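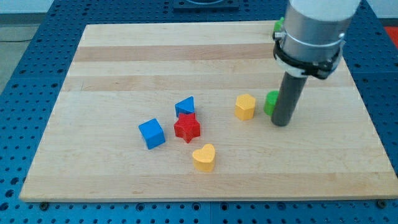 *Light wooden board with six small colored blocks, on a blue perforated table.*

# Tanum Portable Dance Floor for Wedding Receptions

Supplied by Dandovon, for rental and purchase. Indoor and covered outdoor use.

The Tanum is a modular floor made of square panels that lock together on all four sides. It is laid directly on carpet, tile, concrete or a level marquee subfloor and finished with beveled edging. The surface is a sealed oak veneer over a birch plywood core, with an aluminum locking frame around each panel. One floor design covers the full range of reception sizes. Only the panel count changes.

## Specifications

| Item | Value |
|---|---|
| Panel size | 1000 mm x 1000 mm |
| Panel thickness | 30 mm |
| Surface | Oak veneer, matte sealed |
| Core | Birch plywood |
| Frame | Extruded aluminum, tongue and groove |
| Locking | Recessed set screws, two per side |
| Edging | Beveled aluminum, silver or black |
| Underside | Bonded rubber pads |
| Panels in rental stock | 284 |

Edging is supplied in straight lengths and in corner pieces. Every rectangular floor needs four corners, whatever its size. The edging adds to the footprint on all sides, so measure the space available with this included.

## Choosing a size

The usual planning mistake is to size the floor for the full guest list. At most receptions a third of the guests are dancing at any one time, and the floor should be sized to that group. A floor that is too large looks empty during the first dance and pushes the dinner tables back against the walls.

| Guests invited | Suggested floor | Panels |
|---|---|---|
| Up to 50 | 4 x 4 m | 16 |
| 100 | 5 x 5 m | 25 |
| 150 | 6 x 6 m | 36 |
| 200 | 7 x 7 m | 49 |
| 300 | 9 x 9 m | 81 |

Go up one size if the program includes group dances such as the hora, a line dance or a full-length Persian knife dance, where guests form a ring and leave the center open. Go down one size if the band or DJ plays for less than two hours.

Rectangular floors are available in any whole number of panels. L-shapes and cutouts around columns are possible but need inside corner edging, which must be requested when booking. We do not cut panels.

## Site requirements

- The base must be firm and level. The frame bridges small dips but will not correct a slope.
- Grass is not an acceptable base. Order the Grarkex subfloor with the panels if the reception is on a lawn.
- Carpet pile must be short. On deep pile the joints flex and the screws work loose during the evening.
- Outdoor floors must be under a roof with side walls available. The veneer tolerates a spilled drink wiped up promptly. It does not tolerate rain or heavy dew.
- Keep a clear path from the truck to the room. Panels travel on wheeled carts, 30 to a cart, and a loaded cart will not go up steps. Tell us about steps, narrow doors or small elevators in advance.

Power and audio cables may be run under the edging in the cable channel. Do not run cables under the panels.

## Installation

Two people are needed. The order of work is the same for every size.

1. Mark the center of the floor with tape and measure out to the corner where laying will begin.
2. Vacuum or sweep the base.
3. Lay the first row with the tongue side facing out into the room. Check it against a string line before going on.
4. Lay the second and later rows, alternating the grain direction if the checkerboard pattern has been specified.
5. Tighten the set screws by hand with the supplied hex key. Do not use a power driver - the aluminum thread strips easily.
6. Fit the straight edging, then the corners.
7. Damp mop with plain water and leave to dry before anyone walks on it.

If a row drifts off the string line, lift it and start that row again. Forcing the last panel into place bends the tongue, and a bent tongue is charged as a damaged panel.

Rental orders within the delivery area include installation and removal by our crew. The venue must give us access before the tables are set. Removal takes place after the reception or the next morning, as agreed with the venue.

## Use during the reception

Normal wedding shoes are fine, including block heels. Stiletto heels with a worn metal tip will dent the veneer. Heel caps can be added to the order and are handed out at the door or left in a basket by the floor.

Cold spark machines may be placed beside the floor but not on it. Confetti, petals and rice should be swept up before dancing starts, petals in particular, as they become slippery when crushed. Vinyl monograms and decals may be applied only if they are the low-tack type sold by Khosravi, and they must be removed the same night. Residue from other brands has lifted the seal on several panels.

Do not apply wax, dance powder or any spray polish.

## Care and storage for purchased floors

Store panels flat or on edge in the cart, face to face with the felt sheets between them. Keep them in a dry room with steady temperature. Check the set screws and rubber pads before each event and replace any that are missing. Reseal the surface when water no longer beads on it. Venues that use the floor most weekends should expect to do this once a year, normally in July or whenever the calendar is quiet.

Replacement panels come from current production and will be slightly lighter than a floor that has been in use for some time. Place them at the edge, or spread them through the floor.

## Ordering

Send the room dimensions, the guest count, the type of base and the setup time. A floor plan from the venue is helpful, even a rough one. Rental inquiries go to Shahla Kiani. Purchase inquiries, including spare edging and carts, go to Omid Ranjbar.

A deposit is required to hold panels. The panel count can be changed up to 14 days before the event, subject to stock. After that it can be reduced but the price stays the same.

Related items: Grarkex subfloor, stage risers with matching edging, cart covers, heel caps (clear or black).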